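An afternoon at Zalirik: how they keep the grippers alive

I had wanted to see this place ever since Eleni Halilović gave a short talk about it last spring, and when the open day was announced I signed up within the hour.
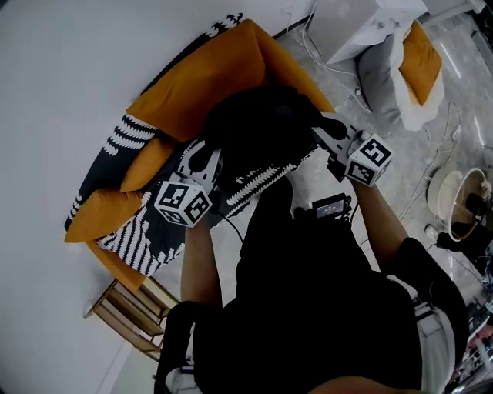 Zalirik teaches household chores to robots, and the part I came for is the hand-held gripper station. People hold a gripper in each hand and do the chore themselves, the recordings go to the training team, and the arms in the next hall try to do the same. I write mostly about maintenance, so I asked to skip the slides and stay with the people who look after the hardware. They said yes right away! I was handed to Spyros Trajkovski, who runs the bench, and he let me hang around for the whole afternoon.

The chore of the day was blankets on a sofa. The blanket is black and white with zigzag stripes, the sofa is very orange, and whoever is working holds the cloth with both grippers and pulls a strip of it tight between them. I had assumed a blanket would be the easy stuff, the thing you give to beginners. Spyros laughed at me. Cloth is hard on grippers, he said, much harder than cups or boxes. A cup you close on once. With a blanket you close, slip, close again, drag, let go, and do it all over at the next corner. The fingers wear, fluff gets into the hinge, and the handle takes a sideways pull it doesn't get from anything else in the program.

So let me get into the gripper itself, which I got to take apart on the bench (with help).

The body is a white housing with a curve to it, and the fingers are dark. The housing opens with 4 screws. Inside there's a trigger linkage, a return spring, a small board and the finger carriers, which run on a short rail. Everything is sized so that one person can swap any part with two drivers and a pick. Živko Delić, who drew the current version, told me that the one before it needed glue in one place, and that he still gets teased for it. The first thing he did with the new drawing was to get rid of the glue.

The fingers come off without opening the housing. You push a pin out from the side, the finger slides forward, and the new one clicks in. I did it in under a minute on my second try, and I am not quick with my hands. The pads are the part that wears. A fresh pad has a fine ribbed surface, and a used one gets shiny at the tip, where the cloth runs across it. Shiny pads still close perfectly well, they just let the blanket creep, and then the person squeezes harder without noticing, and then the spring suffers. That chain of small troubles was the thing Spyros most wanted me to understand. By the time someone reports a weak spring, the pads have been bad for a while.

They change pads after 48 sessions, or sooner if the bench test says so. The bench test is lovely and cheap. They clamp a strip of cloth in the fingers, hang a weight on it, and watch a pencil line drawn on the strip. If the line moves, new pads. I asked whether they had thought about a proper force sensor for it and Živko pulled open a drawer and showed me one, still in its bag.

Now the cubes. On top of each gripper sits a white cube printed with black square patterns, and this is how the software works out where the gripper is and which way it is turned. I have seen flat markers on plenty of machines, but a cube is a good idea when the hand is going to roll and tilt all day, as it does when you're reaching over a sofa back. As one face turns away another comes into view.

What I hadn't thought about is how much care a printed cube needs. Mimoza Pavlović does the calibration, and she gave me the tour of all the ways to ruin one:

Skin grease on a face. It puts a shine on the print and the pattern drops out under the ceiling lights.
A lifted corner on the sticker. You can hardly see it, but it shifts the edge of a square and the position drifts with it.
A cube put back on after a repair and turned a quarter the wrong way. The tracking works beautifully and every number is wrong.
Alcohol wipes. These were the standard for a long time, until the black began to come off on the wipe.

They use a dry lint-free cloth now, and a damp one if they must. The quarter turn problem was solved with a small key on the mount, so the cube only goes down one way. Mimoza was clearly proud of that key and I think she should be. I tried to force a cube on the wrong way and couldn't.

After any repair that touches the mount, the gripper goes to a calibration stand in the corner. It is a heavy plate with a cradle. You lay the gripper in, close it on a steel pin, and the software compares where it thinks the fingertips are with where the pin is known to be. Then you turn the cradle and do it again, 3 positions in all. The gap allowed between the two is tiny, and one of the grippers I had opened failed on the first go. My fault! I had left one mount screw a little loose. Mimoza found it by touch before she even looked at the reading, tightened it, and the second go passed.

The cables got a lot of my attention too, mainly because they get a lot of Spyros's. Cables are the most common repair they have, ahead of pads. The trouble is nearly always at the first bend behind the connector, where the cable flexes every time the wrist turns. A cable on its way out shows up as short gaps in the recording, and the person doing the chore has no way of feeling it.

What they've done about it:

The cable leaves the housing through a soft sleeve, and the sleeve is glued to the cable and free in the housing. (So there is some glue after all. I pointed this out to Živko.)
A slack loop is left at the wrist, big enough for two fingers.
The cable is routed along the body, away from whatever is being handled.
Each cable has a tag with the date it went in, and bad ones are cut in half before they go in the bin, so that they can't sneak back onto a shelf.

I am stealing the cutting-in-half rule for my own workshop. I have a whole box of cables that I have "put aside" over the years and I'm sure half of them are dead.

Emiliano Espinoza works with the grippers more than anyone there, and I asked him what he notices that the bench doesn't. He said sound. A healthy trigger has a soft tick at the end of its travel, and when fluff builds up in the rail the tick goes dull. He can tell left from right by ear. Spyros then told me that they had started cleaning the rail more often on Emiliano's word alone, before they had any numbers to back it. The cleaning is nothing fancy: housing open, a stiff brush along the rail, a puff of air from a hand bulb, no oil. Oil holds the fluff and makes a kind of felt, and I was shown a jar of this felt, gray and horrible, kept on the shelf above the bench as a warning to new people.

The start-of-day check takes a few minutes and is done by the person who will be using the pair, before they go out on the floor. I copied it down from the card:

Squeeze each trigger ten times, listen for the tick.
Pull gently on each finger, no play.
Look at every face of both cubes, no shine, no lifted corners.
Turn each wrist fully both ways while watching the signal.
Close both on the test strip and pull.
Sign the card.

If anything is off, the pair goes back together, even if only one side is bad. I questioned that, and the answer was that left and right wear in together and people adjust their grip to the pair they have. Mix them, and the first few recordings come out clumsy. So a pair stays a pair until one housing is retired.

Things I asked about and didn't get a full answer to: how long a return spring lasts on cloth alone (they mix chores, so they can't separate it), and whether the new pad material from Prudel is any better. They have it on trial. Živko likes it, Spyros thinks it picks up fluff, and they had a cheerful argument over my head that I could have listened to for another hour. There is also a plan to move the trigger linkage to a part from Janevski that comes already assembled, and it would save a fiddly job with the pick, but it makes the housing a little wider and Emiliano has smaller hands than the person it was drawn for.

I stayed more than 4 hours and missed the coffee entirely. On the way out I did stop in the hall with the robot arms for a bit, and they're impressive, but I kept thinking about the bench. If you go to the next open day, ask for the maintenance side when you sign up, and wear something without loose sleeves, as you'll be allowed to handle things. Parking is behind the Gramico building – take the second gate, the first one is for trucks.

Spyros has promised to send me the drawing for the test strip clamp. I'll put it up when it arrives, along with my attempt at building one.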